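Chapter 6
Small-Parts Storage and Hand Tool Return

Learning objectives

After completing this chapter, the reader should be able to select an open-front bin for a given class of part or tool, set its position and angle on a work surface, assign and label a storage location, and carry out a tool return at the end of a task. The reader should also be able to recognize when a hand tool must not be stored with loose hardware.

6.1 Scope

Chapter 5 dealt with fixed storage: cabinets, drawer units and wall panels. The present chapter covers storage that travels to the work. The most common item of this type is the open-front parts bin, a molded container with an open top and a front edge lower or more sharply angled than the rear. Lidded cases and divided trays are treated in Chapter 7.

The examples are taken from two sites. The Evgate bench shop handles light assembly and keeps 997 stock locations. The Nukdale repair room is smaller, with 82 locations, and its work is almost entirely disassembly and refitting. The two sites use the same location code, described in Section 6.4, but differ in how often bins are moved.

6.2 Terms

Home location. The permanent address of a bin or tool when it is not in use.

Work location. The temporary position of a bin on the work surface during a task.

Lip. The front edge of an open-front bin. The lip retains the contents and allows them to be drawn forward by hand.

Long axis. The line through a rectangular bin parallel to its longer sides.

Stray. Any tool or part resting on the work surface outside its bin or holder after the step that required it is complete.

Return. The act of moving a stray to its home location, or to a bin already at its work location.

6.3 Bin and tool on the work surface

A bin at its work location should stand within reach of the person doing the task, with the lip accessible and the opening clear. Exact alignment with the edges of the surface is not required. A bin turned slightly to one side is acceptable, provided that nothing must be lifted over its rear wall.

A long-shafted screwdriver is a frequent stray. It is used intermittently, put down between fasteners, and left when the last fastener is in. Its handle is usually the widest part, so it may roll in an arc when bumped. The shaft should lie flat and should not project beyond the edge of the surface.
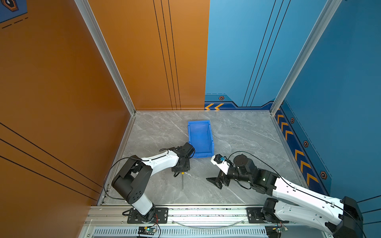

Figure 6.1 Screwdriver with yellow handle, and blue open-topped bin with angled front lip.

Before a tool is returned to a bin, two checks are made. First, the bin must be suitable for the tool. Loose screws, washers or clips in the same bin will hide the tip and may damage it. Second, the bin must be long enough for the tool to lie without tipping the bin forward. If the shaft extends past the lip, the handle goes to the rear, where its weight is best supported.

The tool is gripped by the handle, raised clear of the lip and lowered until it touches the bottom. It is not dropped. A dropped screwdriver can shift a light bin or chip the rim.

6.4 Location codes

Each home location carries a code made up of a zone letter, a row number and a position number. At the Evgate shop, code C-6-83 denotes zone C, row 6, position 83. The code is written on the shelf and on the bin. A bin without a code is treated as unassigned stock and may be claimed for any task.

The Pumthorpe rack, a sloped steel frame used at both sites, has its row numbers counted from the bottom. The Yurt cart has its row numbers counted from the top. The difference is a common source of misplaced bins, and both units should be marked with the direction of counting.

6.5 Return procedure

1. Stop work and clear waste from the surface.
2. Identify all strays.
3. Empty any bin that holds mixed contents and sort them.
4. Return hand tools first, then loose hardware.
5. Compare the code on each bin with the code on the shelf.
6. Move the bins to their home locations, lip facing out.

Steps 2 and 3 may be exchanged where the surface is too crowded for strays to be seen. Section 6.6 applies the procedure to a bench shared by two workers.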